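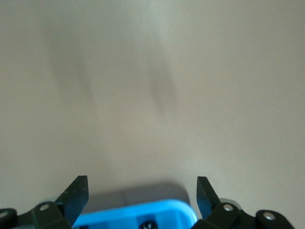 Session 4: Responding to an account breach

Reading before the session: chapter 6 of the module pack, sections on password storage and on notifying users.

4.1 The case used in this session

Wisholm is a small online games shop with player accounts. Customers sign in to buy titles, keep a wallet balance and play with friends. The sign-in service was written in-house and later moved to Omstead, a hosting firm. Payments go through Fumano, so Wisholm never holds full card numbers. It does hold names, email addresses, dates of birth and hashed passwords.

In December a member of the support team noticed that 226 accounts had changed their email address overnight. All of the changes came through an old password reset page which had been left running after the move.

4.2 Terms

Containment: stopping further access. In this case, closing the reset page and ending all open sessions.
Scope: which records could have been reached. This is usually larger than the set of records known to have been changed.
Salt: a random value stored with each password and added before hashing. Two users with the same password then have different hashes.
Credential stuffing: trying passwords leaked from one site on another.

4.3 Order of work

Save the logs before restarting anything. Omstead keeps server logs for 30 days and then deletes them.
Close the way in.
End every session and force a password reset by email. For accounts with a changed address, use the previous address from backup.
Freeze wallet balances on the affected accounts.
Work out the scope and write it down, with the times.
Tell users what was taken, what was not, and what they should do.

The reset page allowed 600 attempts an hour from a single address. The newer page, built on the Dudás login library, locks after far fewer. Compare the two settings in your notes.

4.4 Exercise

Draft the message to users in no more than 100 words. Do not say that card details are safe unless you can state where they are held. Bring a printed copy to the seminar.

Next session: backups and restoring service.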